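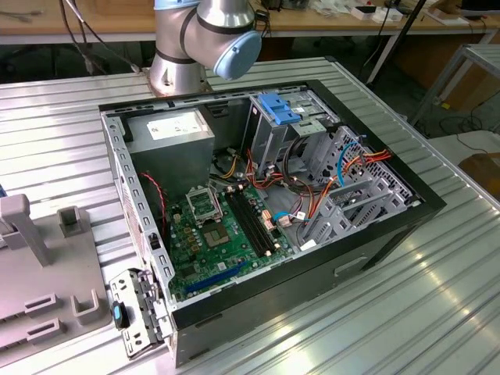 Case on its side at the arm bench, side panel off, socket bracket up.

Wednesday, just after the coffee break

Long morning with the teardown cell, and a good one, so I'm writing it up while I still remember who said what. Sheena has stripped old desktops by hand at Lendham for longer than I've worked anywhere, and I had been a little nervous about her first full shift with the arm. I needn't have been! She had opinions about our cable order within minutes (drive leads first, then the big bundle from the power supply) and I have rewritten the sequence her way.

We have 77 towers left from the August batch, and Normunds would like them done without anyone going home with sore wrists.
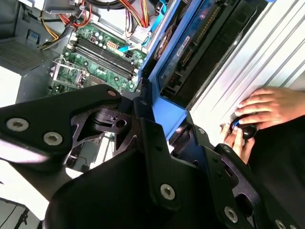 Page last changed: Wednesday, 4:40 pm, by Reet Uibo

What does change is the talking. At the old benches people chatted across the table all day, and with the arm one person mostly stands and watches. Mārtiņš misses the company and told me so, very kindly. I'd like to try two people per cell, swapping at lunch, and I've asked Normunds whether the hours allow it.

Still to do: ask Kálmán for a slower approach near the memory slots, and write out Sheena's order properly for the Losinex folder.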